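# Brodine Sports Hall - Equipment Loans

**Who may borrow equipment?**
Any resident with a current hall card. Members under 16 must be accompanied by an adult at the desk.

**How long is the loan period?**
Loans run for 30 days and may be renewed twice, either at the desk or by telephone.

**Are shuttlecocks supplied with rackets?**
Yes. Each badminton set includes 3 plastic shuttlecocks and 2 rackets. Feather shuttlecocks are not lent - they may be purchased at the Eshun Street entrance. 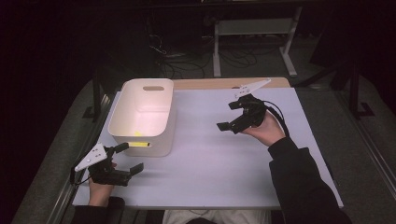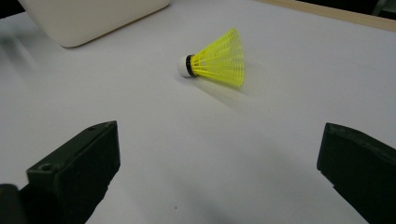
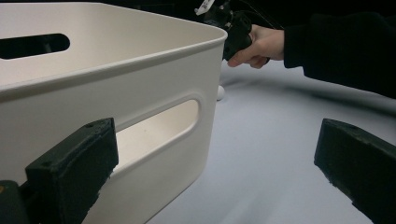 Bogdan Surdu asks whether a cracked shuttlecock must be paid for. No charge is made for ordinary wear. Lost rackets are charged at the replacement price shown on the loan slip.

**May a set be reserved in advance?**
Reservations are accepted up to one week ahead, except in June, when all sets are held for the school tournament.

**Where should items be returned?**
Please return all items to the desk before 8 p.m. Sets borrowed from the Urov branch must go back to that branch.

**Whom do I contact about an overdue notice?**
Call the loans office on extension 183 and quote the number on your card.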